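Home News Projects Publications Contact

Zovside bathroom trials: wrist view only

The Stistside group has finished its first round of tests on cleanup tasks driven by the wrist camera alone. The policy was trained on 1,486 demonstrations, with 352 held back for evaluation. Each input is a stack of 3 consecutive images plus gripper width; no depth, no overhead view.

Mirrors remain the main source of error. Reflected ceiling lights shift as the arm moves, and the baseline tracker treated them as fixed landmarks. The Adomaitis mask drops any region whose motion disagrees with the arm's own kinematics — a cheap test, run before feature matching. With the mask on, failed approaches to the sponge fell from nearly a quarter of trials to 7 percent. Glossy ceramic is handled less well, and the sink rim still produces false edges.

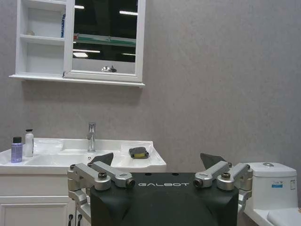 Batard wrote in to ask whether the mask also throws away real objects when the arm is almost still, given that the kinematic signal is then close to noise. A minimum-speed threshold might be safer, the note adds, even at the cost of a slower start.

News archive Next item Back to top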